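Tridau simulation group – weekly meeting, Saturday, 10:00
Present: Madalena Pinheiro (chair), Alaric Holloway, Raffaele Santoro, Carolina Falcão (minutes)
Apologies: Beatriz Barros

1. Episode count
Alaric reported 821 simulated episodes generated in the Skirneck rooms. 211 were dropped by the collision filter. The target before the July freeze stays at 700 kept episodes, so more runs are needed.
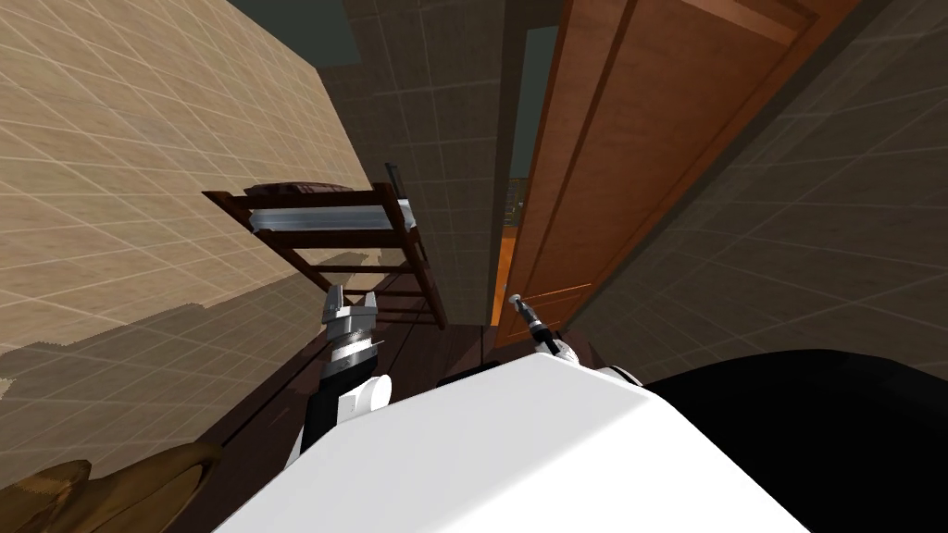 Head view, tiled room, both grippers forward, door at right.

2. Camera tilt
Raffaele compared the policy trained on level views with the one trained on tilted views. On the 23 held-out layouts the tilted one did better at doorways and no better elsewhere. Madalena asked for the same test with a second random seed before anything goes in the draft.

Alaric thinks part of the gain comes from the

robot's own body covering less of the doorway – to be checked.

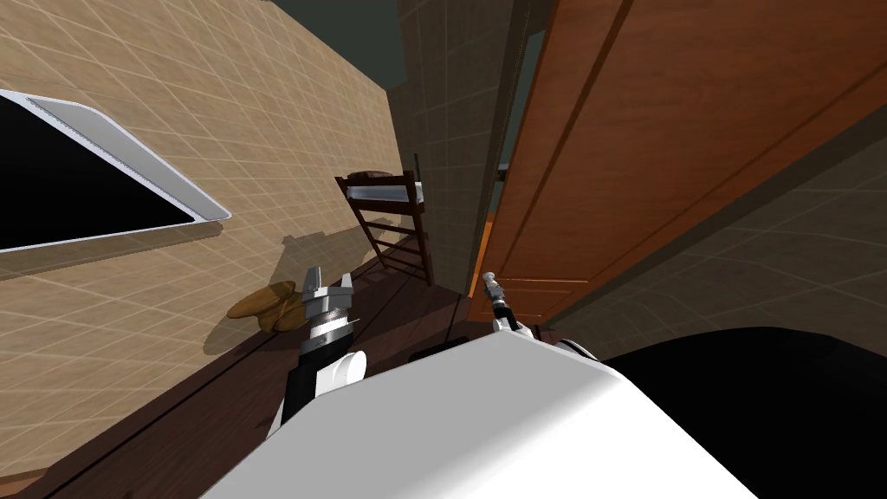

He will mask the body pixels in both sets and retrain. Carolina to reserve the machines at Tiruncombe. Masks go in the shared folder with the layout number in the name.

3. Depth errors
Depth estimates are still worst on repeated textures.
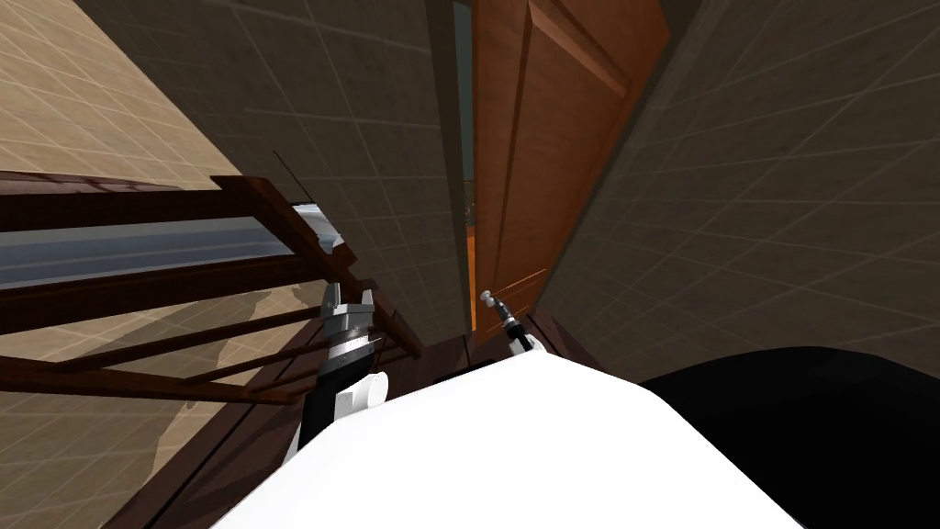 Beatriz sent her error figures by email and they were read out. Most of the large errors fall on walls. Raffaele suspects the grid of square tiles, which is on the left, center and right walls alike and gives the matcher little to separate them. Thin bars like those behind the left gripper should be scored on their own. Madalena agreed.

4. Actions
Raffaele – second seed, tilt test
Alaric – body masks
Beatriz – separate score for thin structures
Henriques code merge held over to next meeting.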